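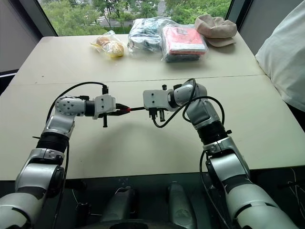

Rekha Shenoyさんのコメントだと、決算書の提出が遅れてるだけなら慌てて売らなくていいんじゃない、とのことでした。うーん、そうなのかなあ。

改めて書きますね。Trandineという小さな鉱山会社の株を1000株持っています。10月に四半期報告が出るはずだったのに、会社のサイトには「監査人の交代に伴い延期」の一文だけ。買値は1株153円で、今はだいぶ下がってます(泣)。こういうとき、個人株主は何を見ておけばいいんでしょう? 問い合わせ窓口にメールもしたんですが、定型文みたいな返事が来ておしまいでした。

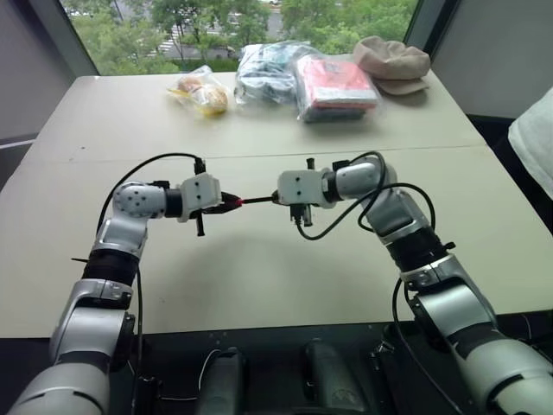
あと、Grendville鉱区の権益をEkexに一部譲るという話も出ていて、それが延期と関係あるのかも気になってます。詳しい方、よろしくお願いします!
Wenche Dahlgren 2018年12月25日

Prakash Pisharody
私も前に似た目にあいました。まず見るのは、延期のお知らせに新しい提出予定日が書いてあるかどうか。書いてなければ要注意です。次に前期の注記で、借入の返済期限と手元資金。鉱山会社は探鉱段階だと売上がほぼないので、損益より現金の減り方を見たほうが早いですよ。監査人については、辞任なのか任期満了なのかで意味がぜんぜん違います。権益の譲渡は、対価が現金か株かを確認してみてください。株だったら当座の資金繰りの足しにはなりにくいです。

Nithin Mathew
自分なら半分売る。

Demetrius Whitlock
Prakashさんのに付け足しで、取引所の開示ページも見たほうがいいです。会社のサイトより先に載ることがあるので。私は通知メールを登録してます、無料だし楽ですよ〜。売るかどうかは、資金繰りの数字を見てからでも遅くないと思うなあ。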